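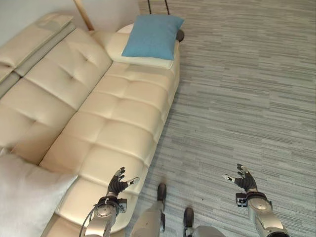

Guests for nine nights, no guest room. How do you set up a living room so nobody goes nuts?

Posted in Hosting & Houseguests
2023-10-14

My aunt and my cousin are coming to stay with us in Bestville at the end of the month and we have one bedroom, which is ours. So they get the living room. My aunt takes the sofa and my cousin (he's 19, he'll be fine) gets an air mattress. I've had people crash for a night or two before and it was okay, but this is nine nights and I'm also working from home at the kitchen table, which is basically the same room with a counter in the middle.

What I can't figure out is where their stuff goes, what happens at 6:30 in the morning when I need coffee and they're asleep, and whether I should be buying anything. My budget is 300 dollars, and I'd love to spend less. I looked at a folding screen at Kassa but it was pricey and kind of wobbly. Also my aunt gets cold everywhere, always, in October especially. Any ideas? Thanks so much!!

Letay Mamo

porchlight_dee

Oh I've done this so many times, my husband's family all live out past Kosbridge and they come in waves. Skip the screen. You'll knock it over on day two and then it lives behind the door forever.

Do the coffee first. Move the coffee maker into your bedroom or the bathroom hallway, wherever there's an outlet, the night before they get there. I know it sounds silly but I've had mine on top of a dresser and it was the best part of the whole visit. Fill it at bedtime and put your mug next to it.

For the stuff, clear out one real drawer per person and half a closet rod. People will live out of a suitcase for two nights, and after that it starts spreading across the floor. If you don't have a drawer to spare, empty a bookshelf shelf or two and put your books under the bed. Give them hooks too! Over-the-door ones are cheap and wet towels have to go someplace.

Then go out one evening in the middle, just you two. Tell them ahead of time so it doesn't seem like you're escaping (you are).
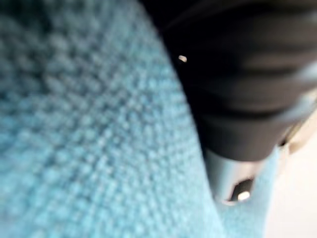
Bedding and keeping warm

Your aunt being cold is the easy part. Put a thick layer under her as well as over her, a folded comforter or a mattress pad with a fitted sheet tucked around the seat cushions. Sofas can feel chilly from underneath and sheets slide like crazy on anything smooth, so the pad helps with both. Same for the air mattress, even more so, because all that air inside gets cold overnight. Two thinner blankets beat one giant one since she can kick one off. And ask her about pillows before she comes, my mother-in-law brings her own and I'd bought three.

Wash everything once before they arrive, stuff from the top of a closet smells like the top of a closet.

grumpy_in_2B

Nine nights is too long. Get them a motel for part of it.

If you can't, buy earplugs.

TessaRunsLate

I'd put most of the money toward the air mattress, if you don't already own a decent one. We had a Bruven and it was fine for us, but the pump is LOUD so top it up before dinner and never at midnight. Blow it up a full day early too and leave it, that way you find out about a slow leak while you can still do something about it.

Agree with Dee on drawers. I'd add a lamp each. If the only light is the big ceiling one, then whoever wants to read keeps everybody up. And a power strip they can reach lying down!

For mornings, bedding needs a place to go or your living room is a bedroom all day long. We use one big laundry bag for the blankets and one for the pillows and everything's packed up by the time I start work. Clothes are a different story. Warm layers are what really pile up in the fall, so let them have the back of a chair and don't fight it.
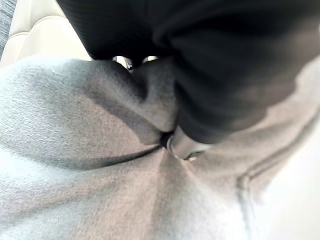
Fleece and black layers, October

As for working at the kitchen table, give them your actual hours on paper, stuck to the fridge. I told my brother I was "kind of busy till lunch" and he came to chat 1000 times. Wrote down 9 to 12 and 1 to 4 and he left me alone. He even did the dishes once.

Have fun with your aunt, and text her about the pillows!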